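**Flastow** is the second studio album by the instrumental group Gikusico, issued on the Harov label in August. It runs to 14 tracks, 5 of which are under a minute long and one of which is a door. The group has described the door as essential. Reviewers have been more divided.

## Background

Gikusico's debut, *Rao*, had been pressed in an edition of 350 vinyl copies, a figure the label chose with confidence and later stored in a garage. The follow-up was planned as a more commercial record. To that end the group dropped the harmonium from all but nine tracks and agreed to give the songs titles, having numbered them the first time round, and not in order.

Recording took place over two winters in a former seed warehouse. The heating was noisy and had to be switched off during takes, and the slower tempos on side one are usually put down to this.
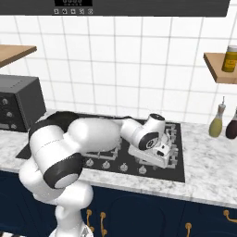
## Music

Most of the album is built on short piano figures, repeated until something else comes in. On "Lower Orchard" this is a clarinet - on "Upper Orchard" it is the same clarinet, played back at half speed. The longest piece, "Ferry Timetable", lasts eleven minutes and is the only one with a drum kit, which enters late and leaves early.

## Release and reception

The CD came in a card sleeve with the track list printed in pale grey on white, and a corrected sleeve followed for those who wished to read it. Early notices praised the second half and were polite about the first. One fanzine gave it top marks in a review that seems, from the song titles quoted, to concern a different album.

Sales were modest but better than those of *Rao*, copies of which were for a time given away with it.

## Formats

- CD, card sleeve (two versions)
- Vinyl, without "Ferry Timetable", which would not fit
- Cassette, deleted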